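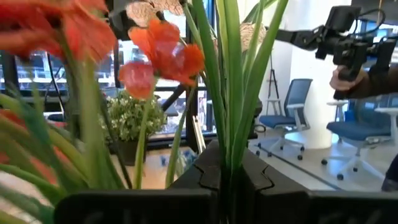

Wrist view on the flower job, leaf blades dead center.

Ticket: arm lets go of thin stems
Opened by: Boonmee Khamphan
Product: Pal, two-arm bench setup
Status: open, waiting on Uresau

Hi again! Boonmee from Prultgate. We're trying to find out if Pal can do the flowers for our front desk (put stems in a vase, tidy up, move on to the next one), and I'm stuck on the thin ones. Thick stems go fine. Thin ones get picked up, lifted a little, and then the fingers ease open like it changed its mind. I ran it 8 times on Sunday and lost the stem in 4 of them.

What I've tried so far:
Restarted both arms. No change.
Put grip force up to 95. Better hold, but the stem bends and then it swings around when the arm turns.
Swapped the left and right jobs. Same thing on the other side, so I don't think it's one bad gripper.

My hunch is the leaves. When there's a big spray of green close to the wrist camera, I think it loses track of which skinny green line it's supposed to be holding. I could be way off - I sell office plants for a living, I don't write software.

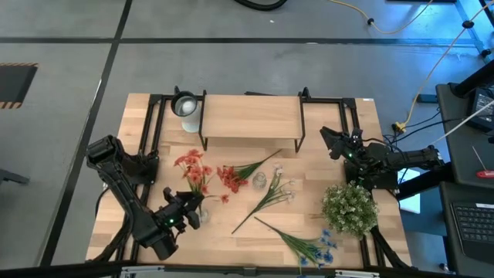
Bench setup and parts

Seema Shukla at Uresau asked what's on the table, so: orange flowers in a glass vase, single stems lying flat (red-orange, white and blue), a small clear jar, and the potted plant with the tiny white flowers over on the right. All the flowers I use for testing are artificial. The low shelf stays at the far end.

Update, 3 p.m. Seema had me load the Darkstead grip profile. It kept hold of the blue stem every time, but the white one still slips. I'll take it! My boss wants to know if this thing can do the lobby by July and I told her maybe the vases, definitely not the pruning.

Still need: a way to set the grip per stem, and the log from the last run looked at. Please don't close this one yet.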